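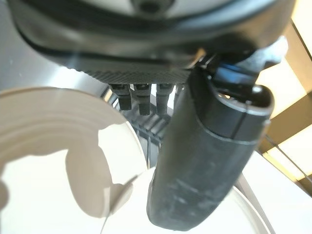 Holding size: Oliwia Rutkowska on bread tins, steel and shrinkage

Tuesday, August 13, 2024

Cundska presses bread tins for commercial bakeries. Oliwia Rutkowska has run its tooling department for three years and spent the nine before that at a press shop making oven liners. We spoke at her desk, with a stack of rejected tins between us.

The interview had been arranged to cover the new strapped tin set, which the company sells as the Trukska. Rutkowska wanted to start with the steel.

"People ask about the coating first," she said. "The coating is the last problem. If the sheet varies in thickness across the coil, the corners draw differently, and then you have tins that do not nest. A bakery that can't nest its tins has no room to store them."

The sheet arrives as aluminized steel in coil. Each coil is sampled at the head and the tail, at both edges and at the center line. Rutkowska rejects on spread as well as on nominal thickness, and she said the second test removes more material than the first. Suppliers dislike it. One of them, she recalled, sent back a long letter proving that every reading was inside the standard. "It was inside the standard. It was a correct letter. I still could not use the coil."

Drawing is done in two stages. The first forms the body with a generous corner radius and the second tightens it. Attempts to do the work in one stroke gave thinning at the lower corners, where a loaf tin takes most of its knocks when it is emptied. Her predecessor, Zbigniew Nowakowski, tried different lubricants for most of a year before the second stage was added. She has kept his notebooks and consults them, although the handwriting slows her down.

Asked how long a tin should last, she declined to give a figure in years. The company counts bakes. The coating on the current set is specified for 900 bakes before stripping and recoating, on the assumption that the bakery depans with suction or by hand and does not use a scraper.

"Somebody always uses a scraper," she said. "We see the marks when the tins come back. Two parallel lines along the long wall, always the same side."

Strapping is the other source of returns. Tins are held in sets by a steel band, and the band and the tin walls do not heat at the same rate. If the rivets are set hard, the band bows after repeated cycles and the outer tins tip. The present design leaves clearance at the end rivets only. Urszula Malinowski, who handles customer trials, ran 517 sets through a rye bakery from January onward, and the measured bow stayed within tolerance on all but three. Those three had been dropped.

Rye was chosen for the trial on purpose. The dough is heavy and sticky, the bake is long, and acid in the sourdough attacks any pinhole in the coating. Rutkowska regards white sandwich bread as an easy test and gives little weight to results obtained with it.

We turned to cleaning. Her advice is to wash as seldom as hygiene rules permit, to avoid alkaline detergents on aluminized surfaces, and to dry the tins in a warm oven directly afterward. Stacking them damp produces rust at the rolled rim, where water sits under the fold.

"The rim is wire inside," she said. "Once it rusts from the inside you will see a brown line at the seam. By then the tin is scrap. Recoating does not reach it."

Her next job is a lid for the same set. The difficulty is flatness, as a lid that bows by the thickness of a coin will print a curve on the top of the loaf. She expects to go through several more versions of the die before she is satisfied with it, and the drawings for the next one were due at the toolmaker's that afternoon.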